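About Sindier

Sindier records people doing ordinary jobs by hand so that robots can learn them. Johannes Nkosi and Nélida Ledesma started the company in Brelumbridge with 2 pairs of hand-held grippers. We now have 25.

Our operators work in real rooms, with whatever is already there – brick walls, potted plants, cables.
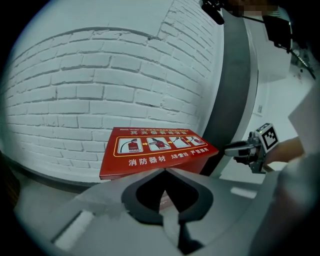
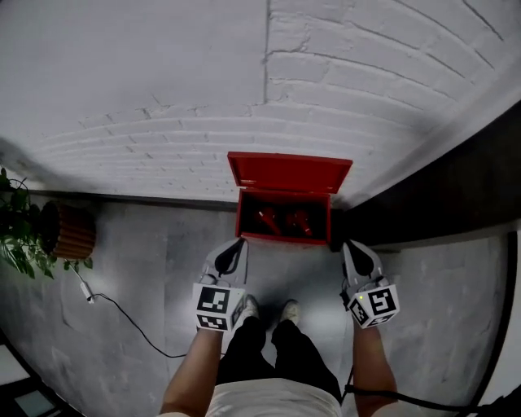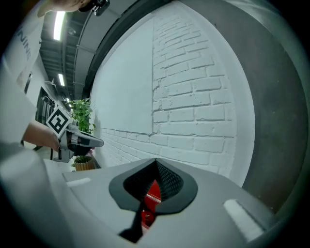
Recording with hand-held grippers

Each task is repeated by several people. Gaurav Goel's team checks every take before it goes to a customer. Our library holds 1,804 approved takes, and the Koller set will be added in September.

For operator jobs, write to Milagros Lagos.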